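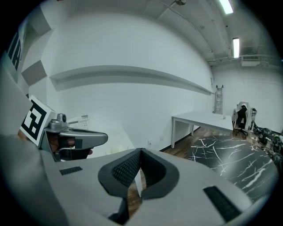
Print this page
E-mail this page

Short-Range Forecast Wording and Its Interpretation by Residents of Plodach

Student project report
Prepared by Naledi Ngubane and Riaan Mthembu
Project supervisor: Regula Steiner

1. Purpose

This project examined how residents of Plodach interpret the phrase "chance of showers" as it appears in daily public forecasts. The town lies in the lee of the Jidar ridge, and rainfall on one side of the main road is frequently not recorded on the other. A forecast issued for the district as a whole may therefore be correct for Villitz and of little use to a household two valleys away.

2. Method

A written questionnaire was distributed through the public library and the secondary school during May. Respondents were shown a forecast giving a 40 per cent chance of showers and were asked to state in their own words what it meant. A total of 121 completed forms was received. Rainfall was also read each morning at 9 am from two manual gauges, one at the school oval and one at the Mathebula property on the western side of the ridge.

3. Findings

The most common interpretation was that rain would fall for 40 per cent of the day. The second was that 40 per cent of the district would receive rain. A smaller group gave the intended meaning – that any one place in the forecast area has a 40 per cent likelihood of measurable rain in the period. Older respondents were more inclined to disregard the percentage and rely on the colour of the sky over the ridge.

The gauge readings differed on most wet mornings. The western gauge generally recorded the higher total, although the oval gauge was ahead after one evening thunderstorm.

4. Limitations

The sample was drawn from library and school users and should not be taken to represent the district. The oval gauge was moved once during the month to make way for line marking, and readings before and after the move have not been adjusted. Wind was not measured at either site.

5. Recommendations

It is recommended that the school weather page place a one-sentence explanation of the percentage directly beneath each forecast. A third gauge at Villitz would also be of value.

6. Acknowledgements

The authors thank Pravesh Botha for the loan of the gauges and Nokuthula Mahlangu for checking the tabulated responses.

Print this page
E-mail this page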